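### 3.2 Surface finish and glare at shared tables

Reading comfort at a table depends on the light falling on it and on what the top does with that light. Most guidance for small libraries deals with the first part only. It gives a target level for the reading plane and leaves the choice of furniture to the buyer. Tagle and Marquez argued that this leaves out a large share of what readers complain about, and our interviews in Bolholm and Clesarberg support them.

We looked at two reading rooms, one in each town. The Bolholm room has dark oiled tables bought when the building opened. The Clesarberg room was refitted in June with pale tops, mainly to make the room feel brighter in winter. Both rooms have ceiling fixtures in straight rows and windows on the north side. Readers were asked to choose a seat, read a printed page and then a page on a tablet, and mark any part of the table they found hard to look at.

In Clesarberg the marks were mostly on the far half of the table, away from the reader. This fits what is known about low viewing angles. A top with even a slight gloss sends more light toward the eye as the line of sight gets flatter, so the same surface can look dull close to the body and bright at the far side. Pale tops add a second effect. They reflect a good deal of scattered light in every direction, and the page has less contrast with what surrounds it. Figure 2 gives an example of uneven brightness on a light-colored top.
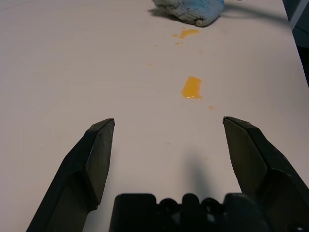
**Figure 2.** Smooth, slightly glossy white tabletop under indoor lighting, with soft, uneven changes in brightness.

Readers in Bolholm marked smaller areas, but they did not rate the room as more comfortable overall. Several said the tables felt heavy or that white paper stood out too sharply against them. One regular visitor used a gray desk pad from home and said she would not read there without it. A mid-tone top may therefore suit more readers than either extreme, though neither room let us test this directly.

Seat choice followed the same pattern. When the Clesarberg room was quiet, readers took the window side first and turned their chairs at an angle to the table. Staff had put this down to the view. In the interviews, seven readers said they turned the chair to get the shine out of their eyes, and only two mentioned the view at all.

Cleaning also matters. The Clesarberg tops are wiped daily with a spray that leaves a thin film. Salazar reported a similar film on school desks in Lumanlan and found that a plain damp cloth removed it. We did not measure gloss before and after cleaning, and the point should be checked before any advice is given to staff. Section 3.3 turns to the position of the ceiling fixtures, which can be changed at lower cost than the furniture.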